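# Irngate Open Workroom: the white corner

March was a good month in the workroom! We spent most of it on white cloth, white rails and white poles, and I've been itching to get this page up so the rest of the Irngate crowd can see where things stand. Our spring display needs a small draped booth for the table linens, and the Nornar stand is the start of it. There's only one picture on the page so far, with notes under it for everyone who asked about fabric, floor covering and storage. More pictures will join it as the other corners come together.

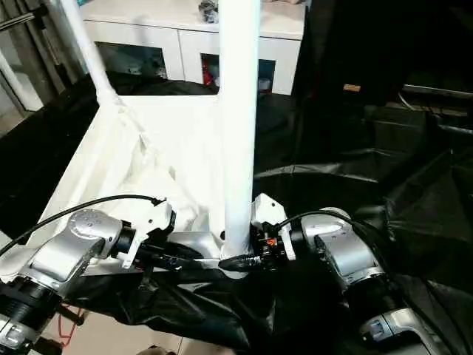

*White cloth on the white stand, black plastic sheet on the floor.*

**The cloth.** Bunched up in the middle and full of wrinkles, and I love it already. Ulla Solberg wants the finished booth pressed smooth, Birger Hägglund would keep every crease (he says linen ought to look like linen), and I go back and forth depending on the time of day. We bought the fabric for the whole display in one go and spent 800 on it, thread included. If you sew and have an opinion on hems, come and argue with us on Monday evening!

**The poles and the rail.** One tall pole goes straight up from the middle, another leans off at an angle, and a rail runs along the top edge. I'm so pleased with the plain white — it lets the colored napkins do the talking once they're hung. Helge Vik has drawn up a version with a little canopy, and his sketch is pinned by the sink for anybody who'd like a look.

**The floor.** Black plastic over beige tile. It's creased, shiny in places, and such a good strong contrast with all that white that Maj-Britt Kristiansen has asked for a dark floor in the display itself. We're looking at felt for that. Please bring samples if you have any lying around at home, even small ones.

**The cabinet.** Behind the stand is the white cabinet with the open compartments, and that bit of red in the right-hand one cheers me up every time I look at this picture. I'd happily put red in the booth too. A red runner down a white table, maybe, or red stitching on the corners of the napkins — votes welcome!

**Still to come.** The Graltusis table, which Birger is sanding at home, and the hanging samples from the Monday group. We have 100 napkins promised and the first batch is gorgeous, especially the ones with the drawn-thread borders. I'll add those as soon as they're ironed.

If you'd like to lend a tablecloth for the display, pin a note with your name and phone number to one corner and leave it in the basket by the door.

Marjorie Yeoman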